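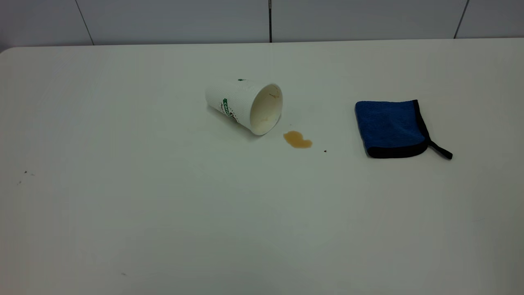 3 min read

Dimelell Tabletop Recording Station

If you have ever tried to teach an arm to wipe up a spill, you already know that the wiping is the short part. The long part is laying out the table, starting the recording, doing the task by hand through the leader arm, saving it, laying out the table again (a little differently this time!) and carrying on until lunch. We built the Dimelell for the people who spend their days doing exactly that, and we have tried to make those days go a bit more smoothly.

The station is a table, a fixed camera mount, a pair of leader handles and our Ninik recording software, all set up to work together from the first morning. You choose a task, type the instruction in plain words, press the pedal and begin. Press it again and the example is saved with its video, its joint positions and the instruction you typed, all on the same clock.

A good place to start

Most new customers ask us which task to record first, and we nearly always suggest the coffee spill. Tip a paper cup onto its side, leave a small brown puddle a little way from its mouth, and set a folded microfiber cloth well over to the right. A blue cloth on a white top is easy for the camera to pick out, and the puddle has an uneven edge that gives the system something real to learn from. The person at the handles stands the cup up, fetches the cloth, wipes, and puts the cloth down again.

Leilani Kasprzak wrote the starter guide for this one, and her advice is to move everything between examples, even when you are tired and would love to leave the cloth where it landed. Turn the cup so its base points another way. Make the puddle longer, or split it in two. Leave a stray drop or a few crumbs on the table now and then, as any kitchen would. Our own starter set has 733 examples of this single task, and it comes loaded on every station so you can compare your recordings with ours.

What comes in the crate

Matte white tabletop with rounded corners
Fixed camera mount with lens cover
Two leader handles and a foot pedal
Ninik software, with 11 ready-made task cards
A pack of 8 microfiber cloths
Power supply and printed setup guide

The follower arm is sold separately. The station works with the Yorath arm straight away, and we can supply a bracket for most others if you send us the base drawing.

Reviewing what you record

Spilled drinks are messy and so are recordings. Ninik keeps each example as its own clip, and you can mark it keep, redo or unsure with one key. Please do use "unsure"! Iraklis Fragkou added it after many long afternoons of arguing over half-wiped puddles, and it lets a second person make the call later with fresh eyes. Failed attempts can be kept in a folder of their own, with a note on what went wrong.

Care and delivery

Wipe the top with plain water and a little dish soap, and keep liquids clear of the pedal. Stations are put together at our Trerwood workshop and leave us 9 working days after your order is confirmed. Orders with an added bracket take longer, and we will write to you with a date once we have seen your drawing.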